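Guides > Table Care > Everyday Cleaning

Wiping Down a Covered Dining Table
July 15, 2026 | Hastby Home Desk

A fitted table cover traps crumbs under plate rims. Clear it in this order.

1. Move power strips and cables away from the table legs.
2. Lift each plate by the rim. Do not drag it; grit scratches the cover.
3. Brush crumbs toward one edge and collect them in a dustpan.
4. Wipe in straight passes with a damp cloth. On dotted patterns, check between the dots for residue.

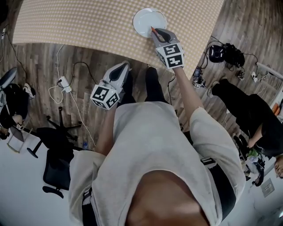 5. Dry with a second cloth. Wait 7 minutes before resetting plates.

Related
Removing Wax From Table Covers
Storing Round Plates
Sweeping Wood-Grain Floors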